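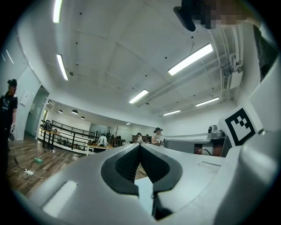 CLARKWOOD, November 8, 2022 – The hand-held grippers at the Vokley workshop are getting a good long look this week, and the people who depend on them every day could not be happier about it.

Vokley, which makes and looks after gripping tools for small automation shops, keeps 13 of the units in regular use at its Clarkwood site. The fingers carry square black-and-white markers that tell the software where each finger is as the jaw opens and closes, and after a busy summer the readings on several of the tools had begun to wander a little. A marker that has lifted at one corner, or picked up a film of grease from somebody's thumb, is enough to throw things off.

So each gripper is now being wiped down, checked at the jaw and put through 167 slow openings and closings while a technician watches the numbers come up on a laptop. Any marker that reads badly is peeled off and replaced, and the finger is then measured again from scratch – a fussy job, the staff admit, and one that goes better after coffee. Worn finger pads are being swapped at the same time, with new ones supplied by Munteanu, the parts shop across town that has worked with Vokley for years.

The settings for every tool are kept in Filo, the workshop's own logging program, which was brought in this past April and has taken the place of a much-loved but badly stained paper binder. Filo now holds 966 entries, going back to the first gripper the shop ever sent out, and anyone on the floor can look up when a finger was last changed and what it measured that day.

Each tool takes up to 5 hours from start to finish, most of it spent on the measuring. Customers waiting on a gripper of their own can still drop it off at the front counter during the check, and it will join the line behind the workshop's units.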